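Tokgöz Starts Sale of Pod-Sorting Kit for Small Robot Arms

By Umut Canpolat
January 8, 2020 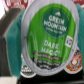

A Green Mountain Dark Magic pod held between the two gripper fingers, with more pods around it.

PRIRELSTEAD – The automation firm Tokgöz has started to sell a kit that lets a small robot arm pick single-serve coffee pods and put them in order. The kit has the name Plirkier, and it is meant for offices, hotels and vending companies that fill many coffee stations every day. The price is $2,475 without the arm.

Inside the box the customer finds a two-finger gripper, a small camera with its bracket, the cables, a set of spare finger pads and a license for the software. The arm must be bought separately. Tokgöz gives a list of arms that fit the mounting plate, and for other arms the company can make an adapter plate for an extra charge. The computer is also not included, but the company says that a normal desktop machine with a recent graphics card is enough.

Coffee pods look like an easy object, but for a gripper they have some difficulties. The lid is thin foil and a hard finger can damage it. The body of the pod becomes narrow toward the bottom, so two flat fingers have little surface to hold. The fingers of Plirkier have soft teal pads, and they close on both sides of the rim. The force can be set in the software in 14 steps. The company recommends starting with a low step and going up only if pods fall.

The second difficulty is reading the lid. Foil reflects the light of the room, and the printing on it is small. The camera sits at the wrist, close to the fingers, and takes a new picture after each pick, when the pod is already in the gripper. In this position the large words on the lid, such as the brand and the name of the blend, are easier to read than when the pod is lying in a mixed pile. The small lines of text are often not sharp enough, and the software does not try to use them. It compares the color of the lid and the large letters with pictures the customer has stored before.

To teach a new variety, the operator holds one pod in the gripper and presses a button, then turns it a little and repeats. The manual asks for 14 pictures per variety. At the demonstration in Prirelstead, a person from the company added a new blend while the visitors were watching, and it took less time than the coffee break. If the software is not certain about a pod, the arm places it in a separate tray and a worker looks at it later.

One customer already uses the kit. Ovier, a company that supplies coffee and tea to offices in the region, installed it in November at its packing room. There it prepares mixed boxes, in which each office chooses its own varieties. Before, this work was done by hand in the evening. Ovier told us that the boxes are still checked by a worker before they are closed, and that it wants to continue with this check for the moment. The company did not want to share numbers about errors.

I had the possibility to try the kit during the demonstration, and my impression was mostly good. The arm picked pods from a mixed group without much searching, also when the lids were partly under each other. The pads seem well made, and changing them needs only one small screwdriver. The setup program uses simple words, and I could follow it without the manual.

There are also points that should be better. The speed is modest, and a person with some practice will be faster with a small quantity. Pods that lie with the foil down are a problem, because the camera cannot see the name. For these the arm needs a second movement to turn the pod, and in my test it sometimes let the pod fall back to the tray. A window behind the table also disturbed the recognition, until someone closed the curtain. Tokgöz says that an update for strong background light is in preparation, but it did not give a date.

Another question is the price. For a company with one coffee corner the kit makes no sense. For a supplier that packs mixed boxes all day it can be interesting, but the buyer must add the cost of the arm, the computer and the table, and also some hours for the teaching of the varieties. Limited-edition pods, which change their printing often, must be taught again each time.

The kit comes with a guarantee of one year. The finger pads are not part of the guarantee, as they become worn with normal use. A pack of 4 replacement pads can be ordered from the company. Support is given by phone and e-mail in English and Turkish.

Tokgöz delivers the first orders from its workshop in Prirelstead. Companies that want to see the kit before buying can ask for an appointment, and they can bring their own pods for the test. The company says it is also working on a version of the fingers for tea capsules and small milk cups, but these are not for sale yet.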